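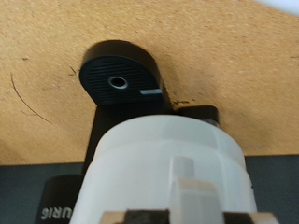 Ticket: Collection climate logger, store 2, readings disagree with hand meter
Opened by: Tudor Pascu, objects conservation
Opened: Apr 8, 2021
Priority: Medium
Status: Resolved

Initial report

The Sketar logger in store 2 is recording relative humidity well above what I get with the hand meter. The logger sits on the middle shelf of bay 4, next to the painted wood and the two ivory panels. The hand meter reads 48 percent at the same shelf. The logger shows 57 percent and has triggered the high alarm on three mornings. Temperature agrees within half a degree.

The panels belong to the Tănase loan. The loan agreement sets a ceiling of 55 percent, and the lender gets a copy of the climate record every month. If the logger is right, the panels have to move. If it is wrong, the record needs a correction note before it goes out.

No change visible on the objects. The old crack on the left panel has not moved against its pencil marks.

Log

Entry 1, Pascu
Placed the hand meter directly beside the logger and left both for an hour with the door shut. Hand meter 48, logger 57. Swapped their positions and waited another hour. Hand meter 48, logger 57. Position on the shelf is not the cause.

Entry 2, Dultolier support
Please confirm the firmware version, the logging interval and the date of the last calibration. Please also confirm whether the unit has been exposed to solvent vapor. The humidity sensor in this series is a polymer film type and can read high after exposure to acetone, ethanol or similar.

Entry 3, Pascu
Firmware 2.1. Interval is 300 seconds. The calibration sticker is out of date, so treat it as uncalibrated. Solvent exposure is possible. The logger was in the treatment room until last month, on the bench where we were removing an old varnish. It was not moved out during the work.

Entry 4, Dultolier support
Run a salt test before changing any settings. Seal the logger in a clean box with a saturated sodium chloride solution at room temperature. Expected reading is 75 percent. Leave overnight. The solution must still have undissolved salt at the bottom and must not touch the sensor.

Entry 5, Pascu
Salt test done in a polypropylene box, 21 degrees. The logger settled at 84. The hand meter in the same box settled at 75. Repeated with magnesium chloride, expected 33. Logger 41, hand meter 33. The offset is close to constant and always high.

Entry 6, Dultolier support
That pattern fits a contaminated film. An offset correction in software is possible, but we advise against it here – a contaminated film can recover on its own and the correction would then push the readings low. Replace the sensor module, part 134. Do not try to clean the film.

Entry 7, Pascu
Module ordered through Tuvidbridge. In the meantime the hand meter is on the shelf and I am writing down readings morning and evening. High alarm for this unit switched off so it does not keep paging the night desk. The other loggers in the store are left as they were.

Entry 8, Pascu
Module fitted. Steps used, for the next person:
1. Stop logging and download all data first. Removing the module clears the buffer.
2. Remove the battery.
3. Pull the old module straight out. Do not twist.
4. Seat the new module, touching the edges only.
5. Refit the battery and set the clock. It comes back in UTC.
6. Let the unit stand for two hours before reading it.

Salt tests repeated. Sodium chloride 75, magnesium chloride 33. Back on the shelf the logger reads 48. High alarm switched on again.

Entry 9, Pascu
Correction note attached to the climate record. The raw values stay in the file and are flagged, with the salt test results and the hand readings alongside. Nothing was overwritten. The lender has accepted the note and the panels stay in bay 4.

Follow-up
Loggers are to leave the treatment room before any solvent work and go back after the room has been aired – added to the bench checklist. Salt check on this unit again in May.

Closed by: Tudor Pascu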